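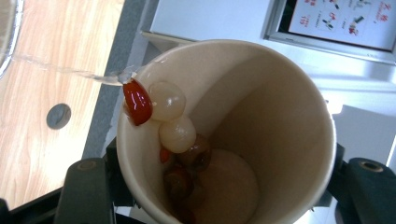
Cup Infusions: Gallery 7, Jujube and White Fruit

The gallery pages on this site cover hot and cold fruit infusions made directly in the cup, with no pot, strainer or tea bag. Gallery 7 deals with mixed fillings in a paper cup. Each entry gives a short note on the filling or the pour. Quantities and times are in the table notes at the end of the page.

The fruit code used in the captions is the one from the Boter sheet: J for jujube, W for white fruit, D for dark dried fruit, G for goji.

7-A. The pour
Filling J-W-D in a beige paper cup. Water arrives as a thin stream and strikes the filling at the top of the jujube, close to the rim. A thin stream is preferred for this filling. A heavy one lifts the light pieces and drives the dark fruit up the wall.

7-B. Position of the jujube
The red jujube leans on the inner wall just below the rim. An upright jujube takes up less floor area than one laid flat and leaves space for the dark fruit. Whole fruit gives up its flavor slowly. For a faster cup, slit the skin lengthwise and remove the pit.

7-C. White fruit
Two translucent white balls sit next to the jujube, one slightly larger than the other. White fruit is added whole and drained. Syrup from canned fruit makes the cup too sweet and clouds the water.

7-D. Dark fruit
The dark brown, glossy pieces are clumped lower down against the wall. Dried longan is the usual choice for code D. Break large clumps by hand before filling. A tight clump still opens, but the center stays firm after the rest has softened.

Table notes

Cup. Uncoated paper is not suitable. Use a lined cup rated for hot drinks, and set it on a level surface before pouring. A single-wall cup needs a sleeve for carrying.

Filling order. Dark fruit first, then white fruit, then the jujube against the wall. Goji goes in last or is scattered over the dark fruit. It softens before anything else in the cup and needs no preparation beyond a rinse.

Rinse. Rinse all dried fruit in cold water and drain it. Dust left on the skins shows up as a gray film at the surface.

Water. Fresh water, just off the boil. Pour from low height and stop 20 mm below the rim. The dried fruit swells and raises the level slightly.

Steeping. 12 minutes, covered. A saucer works as a lid. Stir once at the halfway point, from the bottom up. The white fruit can be eaten at any stage, the jujube only at the end.

Second fill. One refill is practical. The second cup is paler and takes longer. Discard the fruit after that.

Storage. Keep dried jujubes and longan in closed jars away from light. Opened white fruit goes in the refrigerator, covered.

Related pages: Gallery 6, Citrus Peel (Maldonado set). Gallery 8, Pear and Ginger (Giltura set). Fruit codes, full list.

Page views: 2,264
Last revised in September
Skimora Infusion Notes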